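Pullden, week four: the pot task

2022-03-29

Pullden is the name our student team picked for the manipulation project at the Helton robotics club. The task has not changed since September: one arm, one marker, one small steel container. The marker goes in upright and comes out again. The data set stands at 432 demonstrations, and the target is 3000.

The fixture is plain. The wooden table butts up to the breadboard, and the clamps stay where they are between sessions so that the base frame does not need to be measured again. 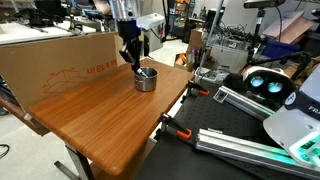 Gripper at the cup, cardboard panel on the left.

Most of the failures come from the grasp. If the marker tilts between the fingers, the tip meets the rim and the arm stops on the force limit. Bendik Söderlund lowered the closing speed and rewrote the approach so that the last stretch is vertical. We now log finger width at every step, and episodes where it drifts are dropped before training.

The wrist view carries most of the information for the policy — the marker is large in it, and so is anything directly behind it.

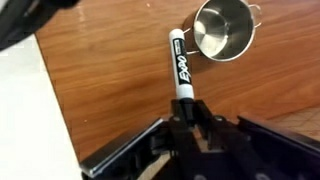
Does the policy need the wrist view at all?
For placing, it does. With only the fixed cameras, the policy finds the pot but misjudges the height of the rim.

Episodes are saved under the Skilley naming scheme, operator initials first. Training runs overnight on the Lindholm machine with a batch size of 96. The last checkpoint we kept is 1253. Later ones scored better on validation loss and worse on the table, so we select by table trials only. 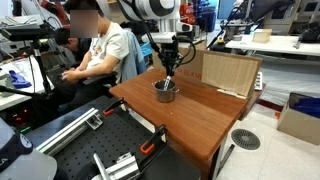

Keisha Abernathy replied to the draft of this post that the loss comparison means little until the held-out episodes come from a different operator than the training ones. She wants two operators kept out entirely. That split goes in before the next run.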